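Ticket: Fake quote in satire piece now being passed around as real
Site: The Olgate Lantern (humor section)
Opened by: Pravesh Masilela, standards desk
Assigned to: Sachiko Miyazaki
Status: Open, waiting on the vendor

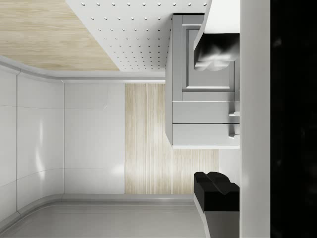
What was reported

A reader wrote in to complain about our March story, "Father of Three Announces Garage Will Be Clean by Summer, Third Year Running." She had seen it on Sekiguchi, the local news roundup app, listed under Community News, with no sign that it was a joke. She wanted to know why a paper would shame a man over his garage. Fair question, if you think he exists.

Our own page carries the Satire label above the headline. The Sekiguchi card doesn't. Halludix, who run our feed, say the label is being sent. Sekiguchi say it isn't arriving. One of them is wrong and I'd put money on it being both.

Steps so far

1. Checked the live page. Label present on desktop and on phone. Pravesh says it was there at publication, and the page history agrees with him.

2. Pulled the raw feed. The story has a category of "Humor – Local." There is no field called Satire anywhere in it. Halludix told us in writing that there was. When I asked where, I got a link to their help page, which describes a different version of the product.

3. Asked Halludix to add the field. They asked me to clear my cache. I cleared my cache. The field did not appear, since my cache has nothing to do with what their server sends.

4. Compared with older stories. I went back through 19 humor pieces. In 4 of them the category reads "Satire" and Sekiguchi shows the label correctly. In the others it reads "Humor – Local" and Sekiguchi shows nothing. The 4 good ones were all filed by Genji, who types his categories in by hand and ignores the drop-down menu.

5. Filed a test story, unpublished, using Genji's method. The feed preview says "Satire." So the drop-down is writing the wrong word.

Comments

Shinji Hirose, Halludix support: Thank you for your patience. Our team has looked into this and the category menu is working as designed. Please confirm if we may close the ticket.

Sachiko Miyazaki: No. Designed by whom? Your menu shows us the word Satire and sends the word Humor. Please do not close this.

Shinji Hirose: Understood. I have passed this to the Ponel team, who own the menu component. You may see improvement in the next release.

Sachiko Miyazaki: May see. What is the release date, and is this fix in it?

Shinji Hirose: I don't have a date to share at this time.

Haruto Ikeda, humor editor: Can I ask a stupid question. If we put [SATIRE] in the headline itself, doesn't that get around all of them?

Pravesh Masilela: It would, and it would also kill the joke before anyone reads it. I'd still take that over another week of letters. The garage story has been shared 400 times on Sekiguchi and the top comment is a man offering to lend him shelving.

Genji Kaneko: I would like it noted that I was told off last year for not using the drop-down.

Sachiko Miyazaki: Noted.

Workaround until fixed

Type the category by hand. The word is Satire, capital S, nothing after it. Do not touch the menu afterward, even to look at it – opening it resets the field. Check the feed preview before you publish, and if it says Humor, start over.

Haruto will re-save the affected stories by hand. I've asked him to do 3 first and wait, as I don't trust Sekiguchi to pick up a changed category on an old story. Their support says it refreshes overnight. They also said the label was a font problem, so I'll believe it when the garage man has his label.

Still open

Written answer from Halludix on the release.
Result of the first re-saved stories.
Reply to the reader. Pravesh has a draft. It needs to say sorry without explaining the joke to her.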